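Grorkach Two-Arm Bench Robot – Demonstration Visits

Product code: GK 421
Supplied by: Garside Handling, Bestlow
Availability: to order, or on hire by the month

The Grorkach is a two-arm robot for light bench work: picking up parts, laying them out, and putting them into trays or boxes. It is sold as a complete set with both arms, the control box, a stop button on a lead and the setting-up software. The table is not included. Most customers use one they already have.

We recommend a visit before you order. Demonstrations are held at our Bestlow rooms and last 2 hours. You will see the robot run through a standard job first, and after that you can try it with your own parts. Bring up to 30 pieces of each type, and one of the trays or boxes they normally go into. Parts with sharp edges should be wrapped.

What we show

The standard job is tube packing. White tubes with a collar at one end are laid on the table next to a shallow tray, and the arms have to pick them up and place them in it. We chose it because tubes roll, and because white parts on a black surface are easy for visitors to follow from the chairs. The tubes are not lined up exactly beforehand – few people's parts arrive that way.

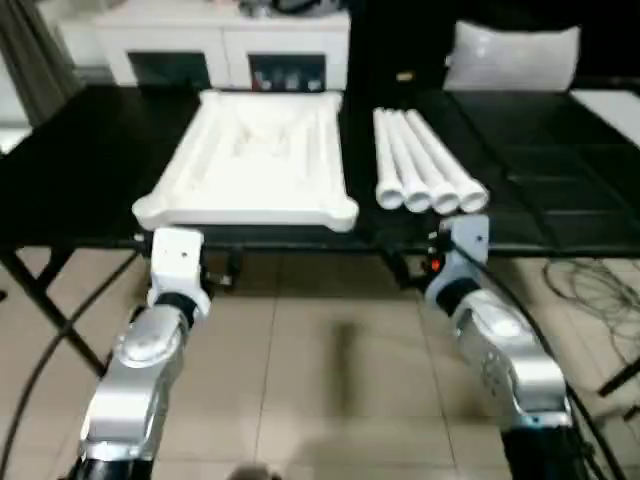 The Grorkach at the table, with tray and tubes set out for the packing job.

Stuart Dobson runs the demonstration and will change the layout if you ask him to. Moving the tray to the other side takes a few minutes, as the arms have to be shown the new position. Darren Bunting deals with prices, delivery and hire, and is normally free at the end of the session.

Visitors from Dernon came in July with a box of pipe fittings and a tray of their own. The smaller fittings needed different finger pads, which we keep in stock and can fit during a visit. Please tell us when you book if your parts are very small or have a polished finish.

Open day

The next open day is August 17, 2019. No booking is needed for the open day, but there will be no time to test visitors' own parts. For that, please book a separate visit.

Before you come

Demonstrations are free. Parking is behind the building, and the entrance is on the same side. The room is on the ground floor. Long hair should be tied back if you want to stand close to the table. You may take photographs.

Hire

If you hire a Grorkach after a visit, the first delivery within 100 miles of Bestlow is included in the price. Setting up on site is charged separately – ask Darren for the current rate. Hired sets come with one pair of standard finger pads. Other pads can be added to the order at any time.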